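Section 4. Setting up a kitchen appliance task

4.1 Scope

This section applies to the Sullora household task package when it is used to assess whether a machine can carry out ordinary kitchen chores. It replaces the notes issued in January. It covers tasks in which a dial, door or button must be operated. Tasks involving food, liquids or open heat are not covered and must not be attempted with these settings.

Operators should begin with modest expectations. A person turns a dial without thinking about it. For a machine, the same chore requires it to find the dial, approach it squarely, grip it with suitable force, turn it by the right amount and let go without moving it again. At the Prikemley test kitchen, the package completed 17 of 40 dial trials under supervision. It is not yet fit for unattended use in a home.

4.2 Preparing the task

1. Open the task list and select Kitchen, then Dials.
2. Choose the appliance model. Where the appliance has more than one dial, name the dial to be turned. The package does not choose for itself.
3. Enter the starting position and the target position. Both are required.
4. Set the time limit. The default is 20 seconds for each attempt.
5. Confirm that the arm is in its rest position before pressing Load.

Note: The starting position is not restored after a failed attempt. Repeat step 3 before each new trial.

4.3 Running the task

6. Run the task first in simulation. Do not proceed to a physical appliance until 2 complete sets have been recorded without a collision warning.
7. Watch the approach. If the gripper touches the door or a neighbouring dial, press Hold and record the attempt as a failure, even if the correct dial is turned afterwards.
8. When the attempt ends, compare the final dial position with the target position and enter the result.

Caution: A physical appliance must be unplugged at the wall throughout the trial. Keep hands and sleeves clear of the arm until the status line reads Idle.

4.4 Checking the view before an attempt

Before each simulated attempt, check that the dials on the microwave's control panel are in view and that the markings round them can be made out. The two dials are set one above the other, so the choice made in step 2 should be checked again at this point. 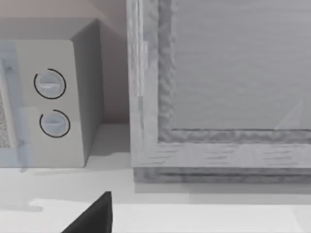 Marichka Stelmakh asked during the review of this section whether a machine that turns the right dial has really done a chore, given that a household wants its supper warmed and has little interest in the dial. Her point is accepted. A successful dial trial shows that one part of the work can be done – it should not be reported as a finished chore.

4.5 Recording results

9. Save the record under the task name and the operator's initials.
10. Report simulated and physical results separately. They must not be added together.
11. Send records of any collision to Abbas Soltani at the Lilside office before the next set is started.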